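ok thread. sorting the Big Brick Bin before the year runs out. 31 December 2019 and this is how I'm spending it, fine by me

background: bought a mixed lot back in September, secondhand, seller said 2000 pieces. it came in a Zindus storage tub with the lid taped on. lid has stayed on since because I am weak

goal is simple. everything by color first, then by size, then into drawers. the drawers are the Nallo ones with the little label slots. I got 8 of them and I already know thats not enough

people always say dont sort by color!! sort by part!! I know. I KNOW. but with a lot this mixed I can't face it cold. color gets me moving, then each color gets split by part after. two passes. takes longer, brain hurts less

washed everything last weekend btw. mesh bag, lukewarm water, dish soap, no dryer. spread on towels overnight. if you skip the towels the studs hold water forever and then your drawers smell

stickered pieces did NOT go in the bag. learned that one on a Drolden gas station set I'm still sad about

next thing, and I will die on this hill: cover the table
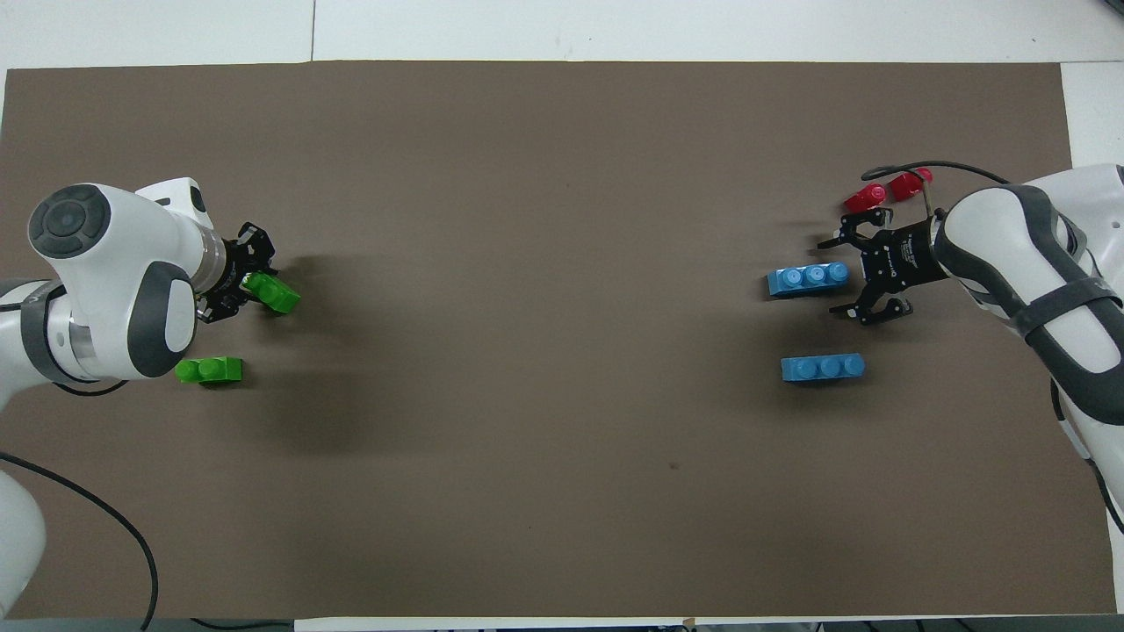 brown paper. big sheet, off the roll, plain. I used to sort straight onto a white tabletop and lost every white and light gray plate I owned, they just vanish. on paper you see everything. green really sings on it, look at the little two-stud one lying flat there, you could find that from across the room. also it's matte so no glare off the lamp, and it doesn't slide around the way a bedsheet does

roll was 50 feet, been using it all year for this and for wrapping. still got plenty

when you're done with a color you lift two edges and pour. straight in the drawer. best part of the whole evening tbh

also write on it! I put the color names along one side in marker once the piles get going, and circle anything I need to look up later. then it all goes in recycling

ok progress. red done. yellow done. red was a nightmare bc there are at least two reds in here and one of them is not really red, it's that brownish one that looks red until its next to red

do your reds and browns in daylight. redoing mine tomorrow

green now. green is my favorite to sort, there's never too much of it and it's nearly all useful. bricks, plates, some leaf bits. I want enough for a hedge along the front of the bakery build

the bakery is going in my Kapoor Street layout, for those who asked. three shops and a bus stop so far. the bus stop has no bus

someone asked what I do with off-brand pieces. separate tub. no judgement, some of them clutch fine, but mix them in and you get a wall that leans and you won't know why. quick check is the studs, look for the maker's name on top. blank stud goes in the tub

someone else asked about bite marks. those go in the tub too. or face inward. a good wall hides a lot

tea break. cat has been removed from the paper twice

back. blues. blues are fine. nothing to report on blues exept one wheel that is not blue and got in there somehow

black and dark gray next and I'm dreading it, those need the good lamp

if you're starting your own bin tonight heres my actual order: bright colors first, then white, then the grays, black last. by black you'll be tired so put music on. trans pieces get their own cup from the start, they scratch if they roll around with the rest

and don't sort slopes and wedges yet. just don't. one heap. slopes are a January problem

ok I did a count as I went because the listing bugged me. final number 2711. seller said 2000. seller does not count apparently, and I'm not complaining

8 drawers full, one shoebox overflow, and the shoebox is mostly gray. ordering more Nallos this week if they still make the shallow size. anyone know?? the deep ones are useless for plates, you end up digging

paper's staying on the table, I still have the slope heap to get through. hedge first though. happy new year brick people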